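When the Arm Stops Short of the Brush

If your Skellis arm freezes partway through the sweeping task and shows fault 109, take a breath, friend, it happened to us all through July! Press the stop button first, and keep your hands off the table until the joints have locked (give it a full 20 seconds, please).

Next, put everything back in its own taped zone. Ours kept faulting with the brush set too far out, so the wrist ran past its limit reaching for it.
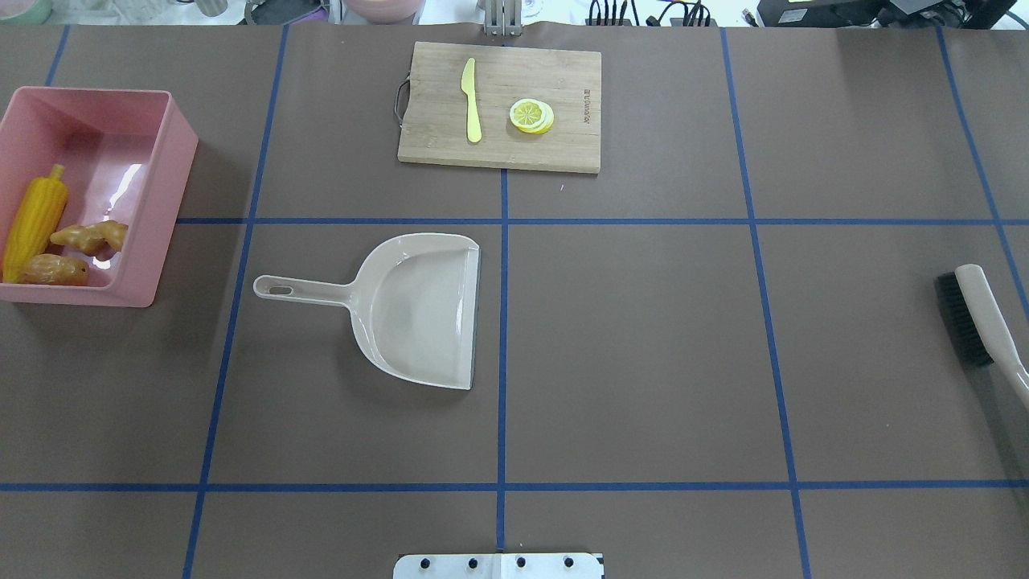 Dustpan left of the center line, brush beyond the right-hand tape.

Now open the Kavevier panel, clear the fault, and drop the speed to 60 percent. Run the reach once with the gripper open, and if it stops again, nudge the brush a little closer to the center and have another go.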